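Ticket 396: Scheduled reports from Derkora arrive without attachments
Status: Resolved
Reported by: Pekeck branch office
Assigned to: Caldeira Service Desk

The branch office reported that the nightly inventory report was reaching its mailboxes with the message text intact but no spreadsheet attached. The fault affected 73 recipients. Reports sent by hand from the Derkora console were delivered in full.

The mail relay log showed no rejected messages. Attachment size was ruled out, as the largest file in September was well under the relay limit. The report job was then run at 2 a.m. with detailed logging turned on.
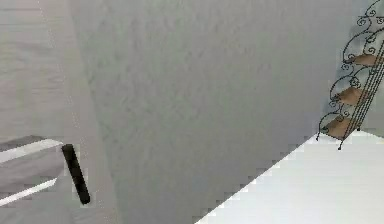 The detailed log recorded a timeout of 145 seconds on the export step. The job did not stop at that point and went on to send the message without the file. The export was slow because the archive tables had been added to the report query during the Nilov migration.

The archive tables have been removed from the query and the job is now set to stop if the export fails. Two nightly runs have since completed with attachments. Branch offices that need archived records should submit a separate request.

Caldeira Service Desk | Contact support | Terms of use | Back to top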